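How to make a tape grid on a table for practicing tray setting
24 Sep 2015

When I started to teach tray setting at Preldale, my learners put the plate each time in a different place. I said "a little more to the left" all morning. Then Kelly Moura showed me her way with painter's tape, and I have used it since then with every new group. It takes one quiet evening and it costs very little.

What you need

Blue painter's tape, one full roll. A second roll is good to have if your table is long.
Brown kraft paper, if you want to protect the table top. I buy the Skudby roll, 100 cm wide.
A measuring tape, a pencil and a pair of scissors.
One tray, one round plate, one spoon and one fork.

Preparing the table

Wipe the table and let it dry well. If you use paper, roll it out the evening before and put some books on the corners, so it can lose its curl. Fix it under the table edge, not on top. My table is 143 cm long and I leave a free border on all sides where the learners can rest their hands.

Measure your tray before you draw anything. Make small pencil marks along both long sides, then along the short sides, always starting from the same corner. I made the mistake to start from two corners, and my last row was 3 cm too narrow.

Laying the tape

Begin with the long lines. Hold the roll low, pull only a short piece at once and press it down with the thumb. Don't stretch the tape. After the long lines come the cross lines, and these go over the first ones without cutting. 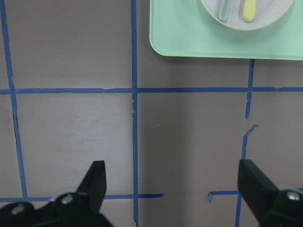
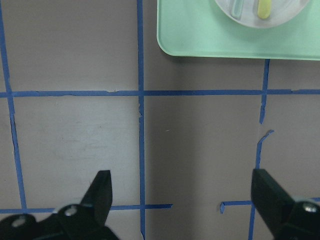
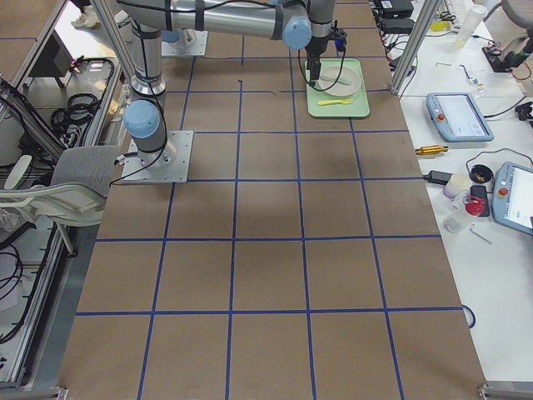
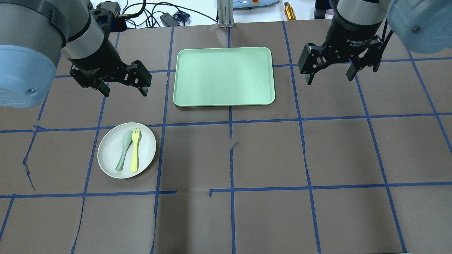 Repairing a line is a small job, and I do it when the group is on its break. Lift the bad piece slowly, cut both old ends straight with scissors and lay a new piece that covers them a little. The places to look at first are the torn ends, like the jagged tip with the gap after it in the first two pictures. Where only a small flake stands up from the edge, pressing with a fingernail is usually enough. I don't change the whole line for that.

Using the grid

Give each thing a home cell and write it on a card. The tray gets the far side of the table, in the middle. The plate begins nearer to the learner, with the cutlery on it. In the first exercise the plate goes onto the tray. In the second one it goes back to its cell, and the learner must also name the cell aloud.

Percy Chávez prefers to number the cells with a pencil. I tried it, but the learners looked at the numbers and forgot the plate. Maybe it works better with his adults.

Taking it off

Pull the tape back flat over itself, with patience. I leave mine from April until the summer break, and a little glue can stay on the surface. Warm water with a drop of Clira soap takes it off from my table, but please try a hidden corner first.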